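Burlow Laundromat Gets Its Dryers Back

2018-03-21

If you've been hauling wet sheets across town all winter, I have good news for you. The laundromat on Teixeira Street opened its doors again this morning, and I was there with two full bags and a pocket of quarters like everybody else on my block.

Quick recap for anyone who missed it. A pipe let go behind the back wall last August and soaked the whole dryer side of the building. The washers ran for a couple more weeks, then the city said the wiring had to come out too, and the place went dark. I figured it was gone for good. My neighbor Evdokia Ververidis figured the same and bought one of those folding racks, and her kitchen has smelled like damp towels ever since (her words, I promise!).

The owner, Pantelis Margaritis, was behind the counter when I walked in, looking like he hadn't slept much. He told me the insurance took forever and the first contractor quit on him before Christmas. The second one, Thanasis Economou from over in Drimeck, finished the wiring last week. "I'd come by every night just to look at the wall," Margaritis said. "My wife thought I was losing it."

So what's new? The dryers, mainly. They're bigger, they take cards as well as coins, and the big ones on the end will hold a king-size comforter without turning it into a ball. The washers are the same old ones, except for the one by the door that used to walk across the floor. That one's been bolted down. I kind of miss it.

Prices went up a quarter on the wash, and drying costs the same as before. There was some grumbling in line, but I did hear people say they'd been spending more than that on gas to get out to Drimeck and back.

People really did sign up to get this place reopened, by the way. Fotini Papadakis, who lives over the bakery, took a petition around in the fall and came back with 428 names. She had it with her this morning in a plastic folder. The city also put in a small business repair grant of $4,000, and Margaritis says that paid for the new floor and part of the lighting. The floor is gray and very clean. Give us a month.

I did three loads and was home before lunch, and then I did the thing I'd been putting off since the fall, I stripped every bed in the house. Blankets, mattress pads, the whole pile.
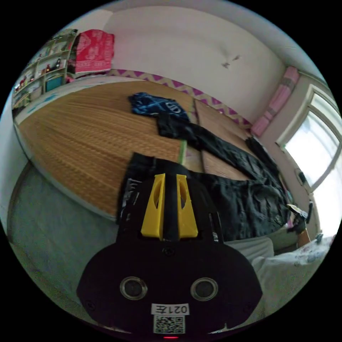 It all goes back to Teixeira Street tomorrow, and I'm bringing a book this time. The bench by the window is still there, and so is the shelf of paperbacks, though the bottom row got wet and had to be thrown out. Margaritis would love replacements if you have any lying around. Mysteries go fastest, he says.

Hours are 6 a.m. to 10 p.m. every day, last wash at 9. The drop-off service isn't running yet. Aurelia Grabner, who used to do the folding, is coming back for it in a few weeks, and she asked me to tell her regulars that she still has two of their pillowcases and one very nice sock. Stop by the counter if you think they're yours.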